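Taking Apart and Refitting a Desktop Computer
Project report, Repair and Reuse module
Bhardwaj Technical College
2024-03-19

1. Introduction

The aim of this project was to take an old office desktop down to its main parts, record where each part sits and how it is fixed, and put it back together so that another student could follow the same steps. The computer came from a batch given to the college in November by Lekitz, an office supplier that was clearing out its stores. Most machines in the batch were sorted into whole units and units for parts. Ours was in the second group.

The tower was worked on lying down with the side panel off, so that the board faced up.

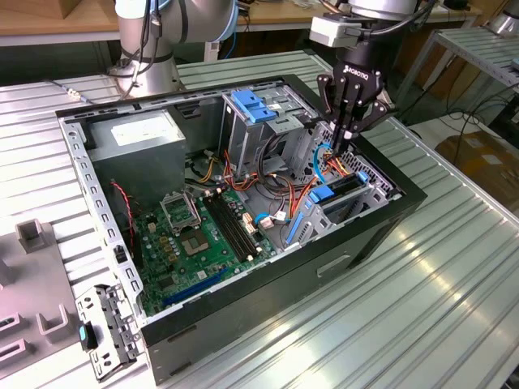
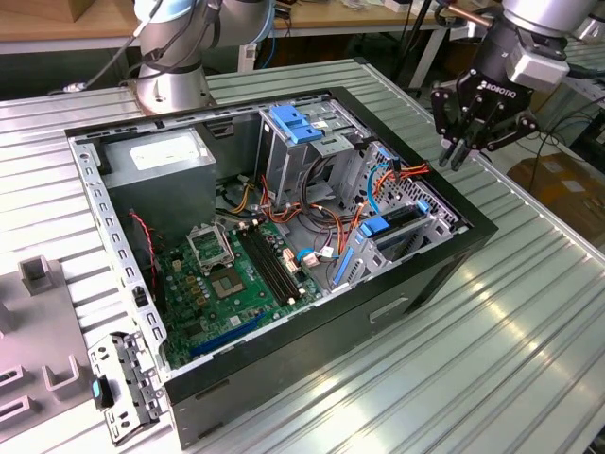 The open case, with the power supply at upper left and the green motherboard below it. The CPU socket is empty in both pictures.

2. Layout of the case

Before unplugging anything we drew a plan of the inside on squared paper. The plan had the power supply in one corner, the motherboard across most of the floor of the case, and the drive bays on the other side. The cables were drawn last, in coloured pencil, because they cross over nearly everything else. This took longer than expected and the first version had to be thrown away, as we had drawn two of the power leads going to the wrong bay.

The blue plastic parts were helpful. The latches and rails for the drives are blue, so it is easy to see which pieces are meant to be handled. We used the same colour on the plan.

3. Method

Work was split over four sessions. The first was spent on the plan and on labelling. Each cable got a paper tag at the plug end with a number, and the same number was written on the plan. Masking tape was tried first but it left glue behind, so we changed to tie-on tags.

In the second session we worked on the drives. A drive in this type of case is held by rails and a latch, and comes out without a screwdriver once the power and data leads are free. The data lead should be pulled by the plug and never by the cable. We pressed on the case wall with one hand to stop the whole tower sliding.

The third session was for cleaning. Dust was lifted with a soft brush, starting at the ventilation holes and working inwards. No liquid was used inside the case. The socket was left alone apart from a check with a magnifier and a torch, as the contacts in it are easily damaged and we did not have a spare board.

The last session was for refitting. We followed the plan backwards and ticked off each tag as its plug went in.

4. Problems

Cable length was the main one. The power leads are long enough to reach every bay the maker offers, so with few parts fitted there is a lot of spare cable lying in the middle. It got in the way of the latches twice. Tying the spare lengths together helped, but the ties then had to be cut again to reach one plug underneath.

The loose drive bracket was also awkward. It goes in at an angle and then drops flat, and we tried to push it straight down for some time before noticing the small hooks on the inside edge. A drawing of this has been added to the plan.

A smaller problem was the tags themselves. Two came off during cleaning. We could match them to the right plugs by colour, but on a case with more leads of the same colour this would not have worked.

5. Results

All the cables went back to the positions marked on the plan. We did not test the machine under power, as there was no processor to fit. The case is now stored on the Drandia shelving in the workshop with the plan folded inside a clear wallet.

6. What we would change

We would take the cable notes in a table as well as on the drawing — the drawing is good for finding a plug but poor for checking that none has been missed. We would also use tags with a proper knot, and tie the spare cable with reusable straps. The next group has asked for a copy of the plan for the Nalau towers, which have a different drive cage, so the page on rails and latches will need redrawing before it is passed on.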